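Speaker notes — Sunday robotics club talk
25 minutes plus questions, clicker in left pocket, water on the lectern

Opening

Hello everyone, I'm Demetrius Holloway and I help run the student robotics club at Mandel. Say thanks to Okafor Hall for having us. Ask who has tried to teach a robot anything. Wait for hands, don't rush this bit!

Our project this term is called Berkau. We want a two-armed robot to tidy a table, so bin, bowl, jar, all the dull stuff, and the way we teach it is by doing the tidying ourselves with grippers in our hands. The students thought this would be the easy part. So did I, if I'm fair to them.

What the gripper sees

Start with the fingers and give people a moment to look. It's a very odd view of the world, mostly table. Two dark fingers, a gap, some pale wood, and one corner of something big and beige.

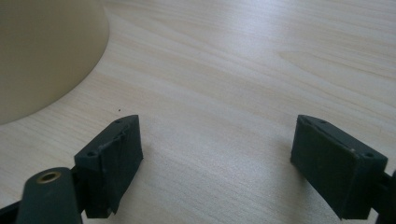

Fingers open over the table, with the little brass insert showing bottom left.

Mention the rough edges on the finger pad. Students always want to talk about the software, and I keep dragging them back to pads and screws (sorry, team). A grip that slides about gives you a useless demo however clever the code is. Tell the Vulmont story here if the room seems awake — we took 4 grippers to the Vulmont student challenge and came home with two that closed properly. Keep it short, it grows every time I tell it.

Recording a demo

Walk them through how we work. One student does the task, one watches the screen, one writes the log. Two grippers, one in each hand, cables and all. We aimed for 200 demos by December and got to 995, mostly because the second years turned it into a contest and wouldn't go home.

Point to the strainer bowl lying on its side. The right hand has the plate against its rim and the left hand is keeping well out of the way. First-timers wave the spare hand around all over the place, so learning to park it took us a good few sessions. Then the bin with its bag in, and the jar with the red lid half hidden at the back — ask the room which one they'd pick up first. 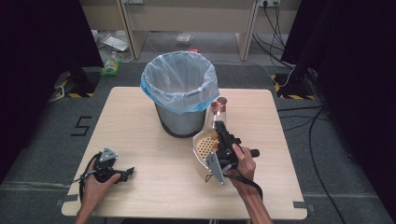 What we threw away

Be honest about this part, people like it. We binned 69 demos after the first check. Some had the log filled in wrong, some were just too fast, and one was me talking with my hands. The students wrote their own rules for what counts as a good one and they're far stricter than mine. Slow down near the object, open the fingers fully between goes, don't hover.

The hovering rule caused a proper row. Half the club said a pause is useful, as the robot ought to see a person making up their mind. The other half said it would learn to dither.
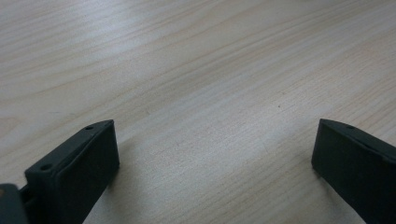
We settled it by training on both sets and comparing, and I'll put the chart up next. Don't read out the numbers on it! Just say the no-hover lot won by a bit and have been unbearable ever since. Then hand over to the students for the live demo, and remember to switch the microphone off before sitting down.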